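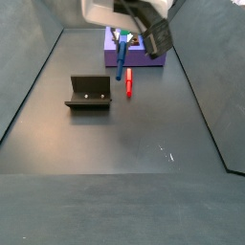

Gripper over the purple block.

Home | Posts | Archive | About

Apr 12, 2025

The Sustville custody figures came out in August and I have only now worked through the tables. Of 1,408 public order cases sent to the magistrates, 424 ended in a custodial sentence. The ministry's statement gives the second number without the first.

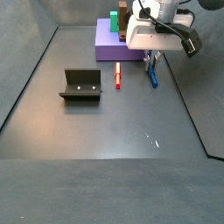 The Magnusson review had asked for both to be printed side by side, with the median sentence in weeks. The median is in annex 13, in a footnote. It is eight weeks, before any credit for a guilty plea. A minister who promises "the full force of the law" is bound by the same limits as the bench, and those limits have not moved.

Zamau reports its cases by date of charge, so the two areas can't be compared directly. I have asked for the Grirnow returns as well.

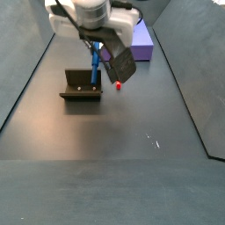

Blue tool above the black bracket.

Filed under: Courts and sentencing, Statistics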